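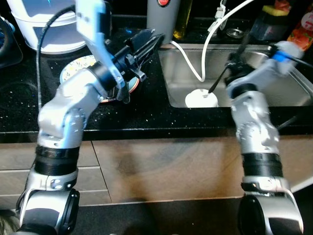
left arm over the plate, right one in the sink. head cam view, policy running

Topic: left gripper stalls above plate, right arm fine. planner or perception??

ermira_m
ok so two arm setup at a kitchen counter, sink on the right. Left goes for the plate, right has a utensil down in the basin. Same policy, both arms out of one network, action chunks of 50. Right side does its thing. Left gets over the plate, fingers open, then just sits there. No fault, no estop, joint currents normal. Eventually times out and goes home.

Running Plokum 2 for the control side, our own wrapper on top. 1,017 demos in the training set. Worked ok on Wednesday before I merged the new chunk blending. Reverted the blending, still happens. So now I have no idea.

Anybody seen this?

kpretorius
Timestamps. Check timestamps first. Are head cam and joint states stamped on the same clock?

ermira_m
same machine, same clock. checked.

kpretorius
Same machine doesn't mean same clock. Image stamp could be arrival time and not capture time. We lost a whole week to that on Zulu. The arm hovers because the policy keeps seeing where it was a moment ago, makes a tiny correction, sees the old pose again, repeat.

yolandi_lr
Don't buy it. If it was latency the right arm would hover too, they share the images. I'd say look at your picture again. Her own gripper is in front of the plate. From the head you get the rim at the lower right and some of the pattern and that's it. Policy can't tell how far down the plate is so it won't commit. Classic.

What have you got on the wrists?

ermira_m
wrist cams both sides but I dropped the left one from the inputs in March to save gpu memory. ugh. I know

yolandi_lr
lol well there you go

jacobus.mak
Not so fast. If demos were all recorded with the same head view then the occlusion was in training too, and the net learned to deal with it. It worked Wednesday with the left wrist cam already gone. Something changed since. What else went in with that merge? Config files, normalization stats, anything?

Also plot the raw chunks. Don't guess. Take one stall, dump all 50 steps for the left arm and see if the z target goes down at all. If the chunk goes down and the arm doesn't, it's your controller. If the chunk is flat it's the policy.

kpretorius
+1 to plotting. Still think it's timestamps.

pieter_p
Lurker here. We had something like this at Grillidow, the cause was the collision checker. Counter height was padded in the planning model and a plate is thin, so the last bit of the move got clipped without any message. Arm looks like it's thinking, really it's being held up. Right arm would be fine because the sink is modeled as a hole (or not modeled at all, ours wasn't).

jacobus.mak
That fits better than anything so far. Ermira does your wrapper clip silently?

ermira_m
it... might. it has a safety layer I copied from the Mallberg branch. brb

ermira_m
ok back. dumped three stalls. Chunks go DOWN. every one of them. z target ends well below where the gripper stops. So policy is fine, sorry Yolandi

yolandi_lr
Fine but I'd still put the wrist cam back. You're asking for trouble on anything shinier or flatter than that plate.

ermira_m
and the clip: the branch has a counter_margin param, default got bumped and my merge pulled the new default in. my revert only touched the blending file, not the params. Log line for it is at debug level, which I have off. Set it back to the old value and left gripper closes on the rim. 2 for 2 so far, running more overnight

kpretorius
Whoever put a motion clip at debug level should have to buy lunch.

pieter_p
Would not just set it back and walk away btw. Margin was probably raised for a reason, go read the commit. We ended up with a per-object margin. Kind of ugly but it beats scraping the fingertips.

jacobus.mak
Per-object margin means you need to trust your object detection. I wouldn't, not with a cluttered counter like that, bottles all along the back. Cap the contact force and let it touch.

pieter_p
Force cap on a position controlled arm is going to be mushy at best. We tried.

jacobus.mak
Depends how you estimate it. Currents alone yeah, mushy.

ermira_m
you two can fight in a new thread :) commit message says "safer default" and nothing else, so thats helpful. Leaving it at old value with slow descent for the last part, log level up to warn. Will put the left wrist cam back when I get the memory sorted.

kpretorius
and check the timestamps

ermira_m
fine. FINE. image stamp is arrival time. you were right about that bit, it just wasn't this bug. opening a ticket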